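Jadska Table Top, 50 in.

Item 826 – Desks and work tables – Brimcombe Office Supply

The Jadska is a flat table top sold without legs. It fits the Skomell trestle and the Skomell straight leg, both sold separately. Pilot holes for the straight leg are marked on the underside. The trestles need no drilling.

The top comes in white, gray and pale green. All colors have the same hard-wearing surface and the same rounded front edge. Two tops can be joined side by side with the connector plate, item 181, which keeps the surfaces level where they meet. Order one plate for each join.

Load limit is up to 91 pounds, spread evenly. Do not sit or stand on the top. If you plan to clamp a monitor arm to it, place the clamp over a leg – the middle of the top will flex under a heavy screen. 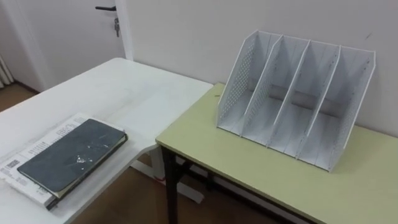
Eftychia Kontogiannis wrote in February that two tops joined with the plate have stayed level in her study, but that the screws supplied were a little short for her older Skomell legs. Longer screws are now in the box. If yours came with the short ones, contact us and we will mail a set.

Care: wipe with a damp cloth and mild soap, then dry. Do not use scouring pads or bleach.

In the box: one top, screws, one sheet of instructions. Legs and connector plate not included.

Ships flat. Orders placed before noon leave the warehouse the same working day.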